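Ticket 2230: Subtitles out of sync on Inga, episode 2
Status: Open
Product: Tavdale player, TV app
Opened by: Bernardo Carvalho

Description
Subtitles on the second episode of Inga run ahead of the speech. At the start they match. By the scene in the ferry office they are early by a couple of seconds, and by the end credits you read the last line before the actress has turned around. Episode 1 is fine. Dadside, which I watched the same evening on the same TV, is fine too.

Steps to reproduce
Open Inga, season 1, episode 2
Audio: original. Subtitles: English
Play from the beginning, no skipping
Watch up to the ferry office

Already tried
Restarted the app and the TV
Signed out and back in
Turned subtitles off and on during playback. They come back just as early
Switched to English for the hard of hearing. Same drift
Dubbed audio with English subtitles. Same drift
Played it on a phone. In sync all the way through

Update, support
Thanks for the detail. We could reproduce this on two TV models in the office. The phone app loads a newer subtitle file, the TV app still loads the one delivered with the preview cut. The preview cut was shorter, the recap before the titles was added later and a few pauses were put back in. Passed to the content team.

Update, support
Content team has replaced the file. Please clear the app cache (Settings, Storage, Clear) and play the episode again from the start. Resuming from a saved position may still pick up the old file.

Update, Bernardo Carvalho
Cleared the cache. The first half is now right. After the wedding scene the lines are late instead of early, by around a second. Line 128 shows up when the singer has already left the stage. The song lyrics are also missing now, and they were there in the old file.

Update, support
Confirmed. The new file was timed against the version without the full song. Sent back for retiming, lyrics to be restored. Grollness has the same problem in its finale and has been added to this ticket.

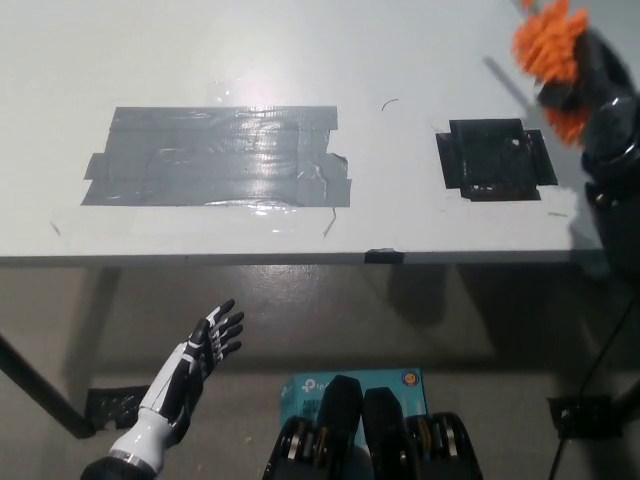
Inga episode 2 is still late for me after the wedding, cache cleared twice. Grollness finale is off from the opening titles on, so that one may need its own ticket. Can you say if the dubbed version gets the same fix?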